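Vitance Prollula 4 — cronómetro de piscina com placas de toque

Início > Desporto > Natação e polo aquático > Cronometragem

Ref. 287-P4
Preço: 496 € (IVA incluído)
Disponibilidade: em stock no armazém da Toltex

O Prollula 4 foi pensado para clubes que organizam provas regionais com meios de clube que organiza provas regionais. Liga-se, dá-se um nome à prova, escolhe-se a distância e ele conta. Não prevê vencedores, não faz gráficos de esforço e não felicita ninguém. Quem quiser fogo-de-artifício no ecrã terá de procurar noutro catálogo.

A unidade central lê oito pistas em simultâneo e regista ao centésimo. Os milésimos ficaram de fora por opção da Vitance, que mediu algumas piscinas municipais e descobriu que as pistas não têm todas o mesmo comprimento. Dar a vitória por três milésimos numa piscina onde a pista 2 tem mais um azulejo do que a pista 7 parecia-nos um pouco otimista.
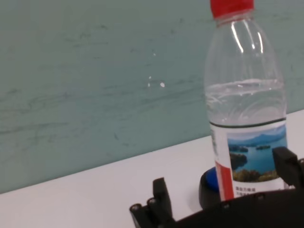

As placas de toque compram-se à parte, à unidade ou em conjunto de oito, e são fabricadas pela Bech. Respondem à mão do nadador e ignoram a ondulação, incluindo a que é produzida pelos colegas de equipa que saltam para a água antes de a prova acabar. Cada placa encaixa na borda com dois ganchos reguláveis. Os ganchos são robustos e feios, e pedimos desculpa apenas pela segunda parte.

Sem placas, o aparelho funciona com botões manuais, um por pista. O regulamento interno de cada prova dirá se isso chega. Para infantis, costuma chegar. Para pais de infantis, nem sempre.

Características

Pistas: 8
Resolução: 0,01 s
Memória: até 179 séries completas, com parciais
Autonomia: um dia de provas, cerimónia de entrega incluída
Ligação ao placar: cabo (fornecido) ou rádio (módulo opcional)
Exportação: ficheiro de texto separado por ponto e vírgula
Idiomas do menu: português, espanhol, inglês, dinamarquês
Garantia: dois anos para a unidade central, um para os botões

O dinamarquês não se consegue apagar do menu. Também não se consegue lá chegar por acaso, apesar do que nos escreveu um clube em maio. 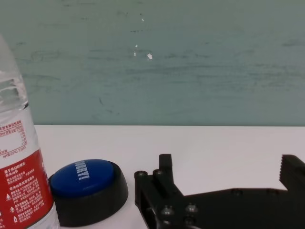

Garrafa de água com rótulo vermelho e branco, ao lado de um botão redondo.

O que vem na caixa

Unidade central, carregador, oito botões manuais com cabo, cabo de placar, mala rígida e manual de 136 páginas. As primeiras doze chegam para organizar uma prova; as restantes tratam de estafetas — e quem já arbitrou uma estafeta mista percebe a proporção.

Não incluído: placas de toque, placar, pistola de partida, paciência.

Compatibilidade

Aceita os placares Toltex de qualquer geração. Com o Prollula 3 partilha os botões e a mala, mas não o carregador, decisão sobre a qual recebemos bastante correspondência. Há um adaptador na página de acessórios.

Atualizações

A versão de software atual é de 26/9/18 e corrige a ordenação dos nadadores desclassificados, que apareciam no topo da lista de resultados. Instala-se por USB, com o aparelho ligado à corrente e fora de uma prova.

Envio e devoluções

Entregamos em Portugal continental em três dias úteis; para as ilhas, conte com mais uma semana. As devoluções são aceites durante 30 dias, desde que a unidade central não tenha ido ao fundo da piscina. Resiste a salpicos e a chuva. Ao fundo da piscina não resiste, e a assistência técnica dá por isso assim que abre a tampa.

Produtos relacionados: placa de toque Bech | módulo rádio Toltex | adaptador de carregador Prollula 3/4 | botão manual avulso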